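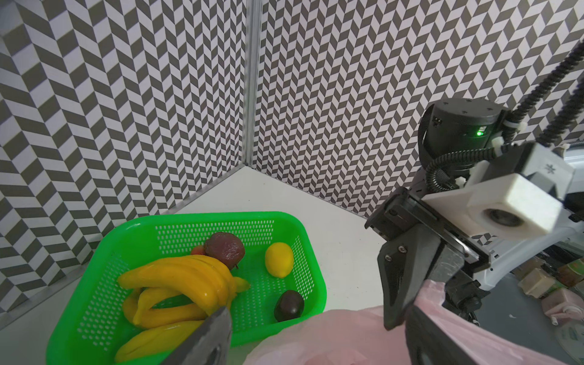
Re: felt garlands for the winter table, what glue??

Ok quick reply, on my way out. For the felt garland we used the Rikstead tacky glue last December and it held fine, hot glue left strings all over and the kids' fingers don't need that. Cut the shapes BEFORE you punch the holes, trust me. If your group is stuck for shapes do fruit, easy to draw around. A green basket of play fruit like this gives you bananas, a lemon and an avocado to trace, and the lemon is the one for the littlest ones, just an oval. Bananas come out wonky, fine.

On Wed 19 January, the Costthorpe craft list wrote:
> Has anyone done a felt garland with under sevens? I have 62 sheets
> of felt left over from the puppets and two hours to fill. Was going
> to use hot glue but now not sure. Also yarn or ribbon for the string?
> And how long does it need to be to go across the libary window?

Yarn. Ribbon slides and all the pieces end up in the middle. Get the chunky kind, Livenix has it in the clearance bin, or did last week.

Length, I make ours about 57 inches and tie two together. Leave a tail each end for hanging, I forgot once and had to restring teh whole thing.

62 sheets is plenty, you'll have some over. Save the scraps for the egg cosies. Pinking shears if you have them but the blunt ones chew the felt, so try a corner first.

Can drop off my hole punches Friday if you want them, let me know by tomorrow. Need them back for the paper lanterns.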